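De : Paulík
À : liste Histoire des Églises et des communautés
Date : 2022-08-12
Objet : Re: Registre de la communauté de Sunditz, lecture des abréviations

Bonjour à toutes et à tous,

Je réponds avec du retard au message de janvier, que je recopie plus bas pour ceux qui se sont inscrits entre-temps. Je vous prie d'excuser mon français, que j'ai appris assez tard et surtout dans les livres.

> Chers collègues,
> je travaille sur le registre des visites pastorales de Sunditz, conservé sous la cote 3055. Le copiste emploie devant certains noms un signe que je ne sais pas résoudre : un p barré suivi d'un petit trait au-dessus de la ligne. Il revient surtout dans les feuillets 19 à 25. S'agit-il de « presbyter », de « parochus », ou d'une formule locale ? Quelqu'un a-t-il rencontré la même chose dans les registres voisins ?
> Par ailleurs, la transcription déposée sur Joltix ne signale pas ce signe. Elle donne partout « pastor », ce qui me paraît imprudent.
> Avec mes remerciements.

J'ai pu consulter le registre pendant quatre jours au mois de juin, et voici ce que j'ai noté.

Premièrement, le signe n'est pas de la même main dans tous les feuillets. Jusqu'au feuillet 22, l'encre est brune et le trait au-dessus de la ligne est court, un peu penché. Ensuite vient une deuxième main, plus large, qui imite la première sans bien la comprendre, il me semble. Elle met le signe devant des noms de laïcs, par exemple devant celui du meunier, qui n'a certainement jamais été ordonné. Si l'on prend les deux mains ensemble, aucune solution ne convient. Il faut donc d'abord les séparer.

Deuxièmement, pour la première main, je propose de lire « predicans ». Dans cette vallée, on distinguait celui qui avait la charge de la paroisse et celui qui venait seulement pour prêcher, souvent pendant le carême. Le registre de Virko, que j'ai étudié autrefois pour ma thèse, écrit le mot en entier à trois endroits, et deux des personnes nommées se retrouvent à Sunditz avec le p barré. Je reconnais que c'est une base étroite. Mais « parochus » est exclu au feuillet 20, où le curé est nommé dans la même phrase avec son titre complet, et je ne vois pas pourquoi le copiste aurait donné à une seule paroisse deux curés sans s'étonner.

Troisièmement, la question de la confession. L'auteur du message pensait, dans une note que je n'ai pas recopiée, que ces prédicateurs pouvaient être des luthériens tolérés par le seigneur du lieu. Je serais plus prudent. Le visiteur leur demande s'ils possèdent un bréviaire, et l'un d'eux répond qu'il l'a prêté. On peut sourire de cette réponse, mais la question montre au moins que le visiteur les considérait comme étant de son obédience, ou qu'il voulait faire semblant de le croire.

Concernant Joltix : j'ai écrit aux responsables du site pour proposer que le signe soit rendu par « p. » entre crochets, avec une note. On m'a répondu poliment que les corrections seraient prises ensemble, à la prochaine mise à jour. Si d'autres membres de la liste ont des remarques sur cette transcription, il serait utile de les envoyer aussi. Je signale en particulier le feuillet 24 verso, où une ligne entière a été sautée entre deux mots identiques.

Il me reste une difficulté pour laquelle je demande votre aide. Au bas du feuillet 25, la deuxième main a ajouté « ut supra in libro albo ». Je ne connais aucun livre blanc à Sunditz. L'inventaire ancien n'en parle pas. Est-ce un registre perdu, ou bien simplement un volume relié en parchemin clair, que nous connaissons déjà sous un autre nom ? J'ai regardé les comptes de la fabrique et le livre des fondations ; dans les deux cas, la reliure a été refaite et on ne peut plus rien conclure.

Je peux envoyer mes notes de lecture aux personnes intéressées. Elles sont en partie en allemand et mon écriture est mauvaise, mais les renvois aux feuillets sont sûrs, je les ai vérifiés deux fois.

Avec mes salutations les plus cordiales,

Paulík
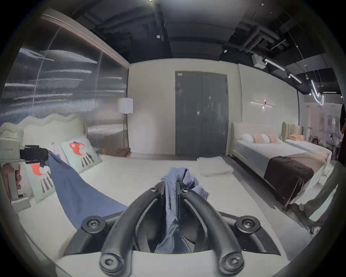

Re: Registre de la communauté de Sunditz, lecture des abréviations

Merci pour ces précisions, « predicans » me convainc pour la première main. Pour le livre blanc, je chercherais du côté du doyenné : il arrivait que les réponses des paroisses y soient recopiées dans un volume à part, et le « supra » renverrait alors à la visite précédente. Je veux bien recevoir vos notes, l'allemand ne me gêne pas.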